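Support > Data Collection > FAQ

Filed under: Demonstrations, Hand-Held Grippers

How many examples does a task need?
We start at 221. The Plikiswood set closed at 591.

How long is one example?
One pick or one placement. Stop recording between them.

Do both hands have to work?
No. Keep both devices on - the idle hand can rest on the board.

Can I reuse the same object?
Yes, but change its position every 3 examples.
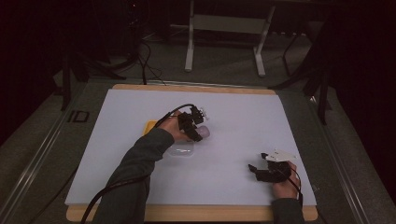

Left hand on a clear bottle with a pink cap, right hand resting.

What about failed grasps?
Keep them and tag them "miss". Tremer sorts them later.

Comments (3)

drakcombe_lab: Does a dropped object count as a miss?

gripnotes: We tag drops separately, works fine.

tableside: Cable kept catching my sleeve until I taped it at the elbow. Thursday's batch went faster.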